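**Progress report to Macaraeg - furniture assembly and fit-out, Flidville workshop**
September 12, 2020
Prepared by Haruna Kubo

Work on the second stage began in July and is on schedule. The main workroom is in use, and the first trials with the large white curved panel and the round wooden disk are under way. The disk has a raised rim and is offered up to the underside of the panel by hand, with one person doing the lifting and positioning.

The difficulty so far is the edge. The panel bulges more on one side than the other and ends in a rounded lip, so the disk has to be tucked up beneath it before it can be brought level. Our first written instructions said to start from the middle, and we have dropped that. 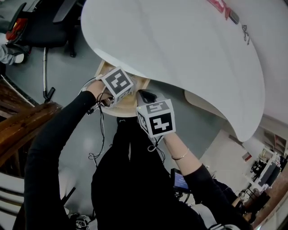

Passka has agreed to supply a further ten disks at the same price as the first batch. Delivery to Flidville is expected within two weeks. We have asked for the rims to be sanded before they are sent, as two people mentioned rough spots.

Spending to date is £242 on materials, against the £1,000 set aside for this stage. Room hire is paid from the Zotelness budget and is not included in that figure.

Next steps:

- rewrite the instruction sheet, with the lip of the panel shown on the first page
- try the same job with two people - one holding, one fixing
- agree with Zotelness where the finished panels will be stored

We are not asking for any change to the grant. The storage question does need an answer before the Passka delivery arrives.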